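Simulated gripper does not hold apple, squeezes it out or drops it. Wrist camera view inside

Home and Workshop Robots > Grippers and hands

Posted by galtine_bench, 2021-01-19

Hello all. I am building a small arm in our shared workshop and before I print the real fingers I want the picking to work in simulation. The arm model is my own, I call it Galtine after the street of the workshop. The gripper has two parallel fingers, one motor, and a camera on the wrist which looks along the fingers.

The task is simple. One apple on a table, the arm goes down from above, closes, lifts. With a cube of the same mass it works every time. With the apple, the fingers close, there is a small shaking, and then either the apple slides down between the fingers when the arm goes up, or it jumps to the side like wet soap. I made 15 tries with the apple from different starting positions and 4 were good. I could not find what is different in the good ones.

What I tried already:
- more friction on the fingers (it helps a little, then no more change)
- slower closing
- more closing force (the jumping is worse)
- smaller time step (the shaking is less, the sliding is the same)

The camera view is below, from the start of a try.
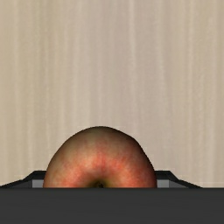
My closing routine uses only the finger position and the motor effort, no vision. It goes down to a fixed height over the table, waits 5 control steps, closes until the effort passes a limit, and then lifts. I took the fixed height from the cube test and did not change it. From the wrist camera I see the apple from the stem side with one finger on each side of it, so I believed the sideways position is good enough, but the gripper body hides the lower part of the apple in this view and I can not judge how deep the fingers really are. The apple is a mesh which I downloaded, 376 triangles in the collision version. The mass I typed by hand.

My questions: is it the mesh, the height, or the finger shape? And is it worth to continue in simulation, or should I print the fingers and try with a real apple? The filament is not cheap for me, so I prefer to be more sure before.

3 answers

storetti

I had almost the same trouble with a tomato, so I will write what I would check, in the order I would do it.

First the height. A cube has flat vertical sides, so it does not matter much if the fingers touch it a bit high or a bit low. An apple is round. If the pads touch above the widest part, the two contact forces push it down, and when you lift it slides out exactly as you say. If they touch well below the widest part, it can climb up and jump. You want the middle of the pad at the widest part of the apple or a very little under it. Your fixed height comes from the cube, so I would suspect this before anything else.

I would not try to read the height from the wrist view. Put a second camera in the simulation, at table level, looking from the side across the closing direction, and stop the program just before the fingers close. In simulation a camera costs nothing. Also draw the contact points if your simulator has this option. Most have it, but sometimes it is hidden in a debug menu.

Second, the collision shape. Please check that it is the shape you think. Many simulators make a convex hull from the mesh without telling you, and then the stem hollow is closed. For a side grip this is no problem. But with a rough mesh you have flat triangles and edges on the flanks, and a flat pad on an edge gives one or two contact points, which switch from step to step. I believe your shaking comes from there. For a test, replace the collision shape with a plain sphere and keep the apple mesh only for the look. If the shaking is gone, you know.

Third, friction against twisting. Two point contacts can not stop the apple from turning around the line between the fingers. Look for a torsional friction setting, in some programs it is zero until you change it. Also look if the friction value of the apple is mixed with the value of the finger. In mine the program took the smaller of the two, so I was changing the finger for a whole November evening with no result.

Do not print yet. When you do print, print only the pads and screw them on the fingers, then a mistake costs you little filament.

kamolrat

Just use soft pads. Silicone or a piece of bicycle inner tube. Real apple is easier than simulated apple, simulation of contacts is always bad. I would stop losing time there.

skundedthorpe_shed

I agree with the first answer about the height. One addition: check the mass and also the inertia. If you typed the mass by hand, the inertia may still be the old value from the file, or from a mesh in wrong units. I had a ball with correct mass and inertia for an object the size of a car, it behaved very strange on contact. Let the program compute it from the shape if it can.

About the closing force, you write that more force makes the jumping worse. For me this also says that the contact is not at the widest part, the extra force goes into pushing the apple away. After you correct the height, start again with low force and go up slowly.

The soft pads are good advice for the real gripper, but they will not show you if the height is wrong, they will only hide it until you try a smaller apple.

Comment by galtine_bench

Thank you for the answers. I put the side camera and the pads were too high, they touched clearly over the widest part. I made the height depend on the apple size and the sliding is gone. The shaking is still there, I will try the sphere next and look at the inertia. The inner tube I will keep for the printed version.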